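Hivora publishes equipment planning guide for small companies buying their first robot sorting bench

Costs beyond the arms themselves are where most first budgets fall short, firm says

2025-06-26 – Hivora, which plans and installs small automation equipment for packing rooms and light assembly shops, has published a planning guide for companies that expect to buy a two-arm sorting bench in the next budget year. The guide is free to download and runs to 67 pages, including blank worksheets.

It covers the period from the first internal request to the end of the first year of use. It does not rank suppliers or recommend a model of arm. Buyers are asked to fill in the worksheets before they request quotes, so that every supplier prices the same job.

The guide draws on 9 bench projects that Hivora planned or reviewed for customers in kitting, craft supply and small parts packing. In each one, the company compared the amount first requested from management with the amount spent by the end of the first year. The arms were priced correctly in every case. The gaps came from other items: mounting hardware, spare gripper fingers, power and cable work, floor marking, and the hours that staff spent setting up and resetting the work.

“Buyers come to us with a good quote for two arms and nothing else on the page,” Hivora said in a statement. “The bench, the rails, the lighting and the people who keep it supplied with parts all have to be paid for from the same budget. We wanted a document that a shop manager can hand to whoever signs for it.”

What the guide covers

The first section deals with choosing the task. Hivora advises companies to start with one job that is already done by hand at a bench, with parts that are easy to replace if they are dropped or damaged. Sorting loose pieces into open containers is given as a common starting point. Managers are asked to write down the number of part types, the size of the largest and smallest piece, how the pieces arrive, and where the filled containers go next.

The second section is a list of cost lines. It separates one-time purchases from costs that return every year. One-time lines include the arms, controllers, grippers, the bench, the frame or rails that hold the arms, brackets and clamps, lighting, and any change to the electrical supply. Yearly lines include replacement fingers and cables, software fees, service visits, and staff time. A separate line is kept for containers and sample parts, which are often taken from existing stock and never charged to the project.

The third section is about space. Hivora recommends taping out the full footprint on the floor before an order is placed, including the area behind the bench. Cable routes should be drawn on the same plan. The company says that power adapters, desks for the controlling computer and storage for unused equipment are regularly left off early drawings and then end up in walkways.

The fourth section compares fixed mounting with adjustable mounting. Arms bolted directly to a bench cost less at the start. Arms on rails, held with clamps or levers, cost more but can be moved when the task changes. Hivora does not favor one over the other. The worksheet asks how many different jobs the bench is expected to do in its first two years, and buyers who write down more than one are advised to get a price for both.

The last section covers acceptance. It gives sample wording for a purchase order in which part of the payment is held until the equipment has run the buyer's own parts, in the buyer's own containers, under the lighting that will be used every day. Demonstrations with the supplier's parts are useful, the guide says, but should not release the final payment.

Renting before buying

A chapter was added late in the work at the request of customers who wanted to try a bench before committing to it. Ondine, an equipment rental company, supplied the terms that are used in the worked budget. Under those terms a two-arm bench is rented for $760 a week, with delivery and collection charged separately.

The chapter sets out when renting makes sense and when it does not. A short rental is a fair way to test whether parts can be gripped and whether the staff can fit resetting into their day. It is a poor way to measure long-term output, because much of a short rental is taken up by setup and adjustment. Hivora suggests that companies plan any trial around one written question and decide in advance what answer would lead to a purchase.

Companies that rent should also budget for the work around the trial. Someone has to prepare the parts, refill the bench and keep a record of stoppages. In the worked budget these hours are charged at the normal shop rate and shown on their own line, even when they are covered by people already on the payroll.

Small benches, ordinary parts

The worked budget is based on a color sorting job of the kind found in craft supply packing. The pieces are short, light and inexpensive, and they go into small open baskets that can be bought from any household goods store.
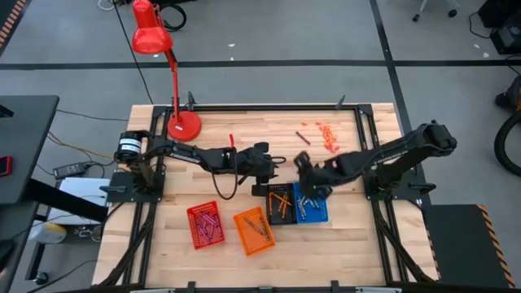
Stikidex has already used a draft of the worksheets for its own request, and reported that the hardest line to fill in was staff time. The company had first asked for the arms and a bench only. After working through the yearly costs it moved part of the money from the purchase to the following year's operating budget, and it dropped plans for a second bench until the first has been through a full season. It added that the section on acceptance had been sent to its purchasing office without changes.

Harries, which is still at the planning stage, said that it would have liked more on resale value. Used arms are hard to price, the company noted, and its finance staff wanted a figure for the end of the equipment's life before they would approve a start. Hivora agreed that the current edition is thin on this point. The worksheet now carries a resale line with a default of zero – buyers can enter a higher number if they have a written buy-back offer from the supplier.

Planning dates

For companies that close their budgets at the end of the calendar year, Hivora recommends having the task description and floor plan finished before quotes are requested, and having quotes in hand by November. Delivery times differ between suppliers and should be confirmed in writing. The guide advises against counting any output from a new bench in the quarter in which it is delivered.

Two versions of the worksheets are provided. One is for printing and the other is a spreadsheet that adds up the one-time and yearly columns. Both use the same line numbers, so figures can be moved between them. Companies may change the worksheets for internal use and may pass them to suppliers along with a request for quotes.

Hivora will update the guide when enough new projects have been completed to revise the cost lines. Buyers who have finished a first year with a two-arm bench are invited to send in their planned and actual spending. Company names will be removed before any figures are used.

Availability

The guide and both sets of worksheets can be downloaded from the Hivora website at no charge. Registration is not required. Printed copies can be ordered through the company's sales office for the cost of printing and postage.

About Hivora

Hivora plans, reviews and installs small automation equipment for packing, kitting and light assembly. Its services include task studies, floor plans, budget reviews and acceptance testing. The company does not manufacture robot arms and does not accept commissions from suppliers.

Press inquiries: Hivora press office, through the contact form on the company website.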